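February, after supper

Rain again, and the allotment is a pond with opinions. I went down to Zornthorpe before lunch to look at the leeks and came home with one leek, which I carried on the bus like a bouquet. The rest can stay where they are until they learn to swim.

The letter about the rents had come while I was out. Up to £47 for a half plot, and there are 874 people on the waiting list across the district, a number they put in bold so that those of us with a plot will feel grateful and stop writing in about the tap. I have written in about the tap.

Spent the afternoon with the Varma seed catalogue, telling myself I would order peas and nothing else. Ordered peas, two sorts of squash, a purple bean I grew once before and disliked, and a thing called Bronard which is either a lettuce or a chicory depending on which page you believe. The total was more than the rent. I have hidden the catalogue behind the bread bin, where I will find it tomorrow and order the radishes.

Meanwhile the great clean of the shed things goes on. Spray bottles, cloth, patience.

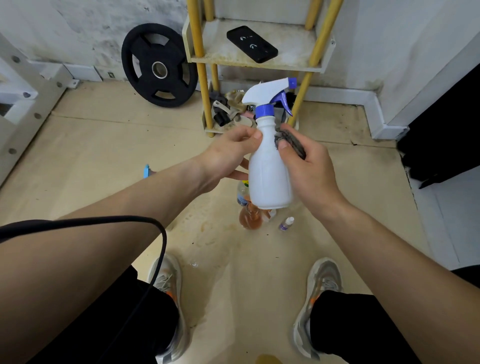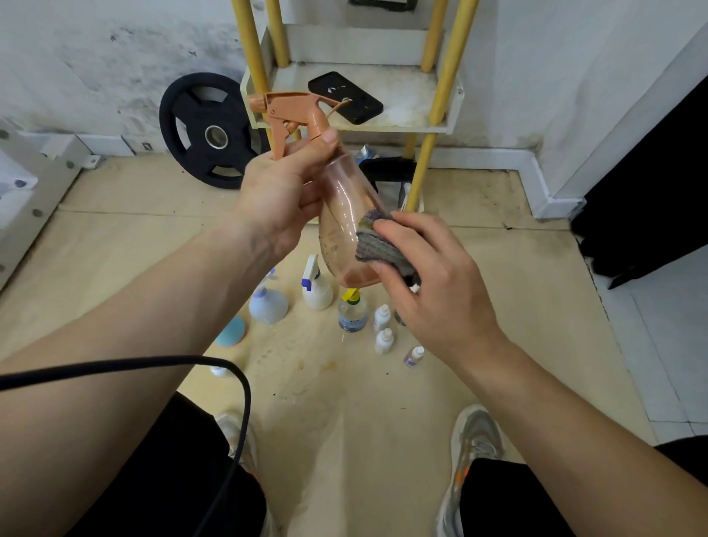 Started the onion seed on the back bedroom windowsill at four, when the light was already going. The packet says to sow thinly. I have never in my life sown thinly — I tip the packet, say a word, and spend March with tweezers. Last year's lot came up like a lawn and ended as onions the size of marbles, which I pickled and gave away at Christmas to people who have been cool with me since.

Must ring the Clavthorpe nursery about seed potatoes before they sell out of the earlies. Must also find the egg boxes. Leek and potato soup tonight, one leek, mostly potato.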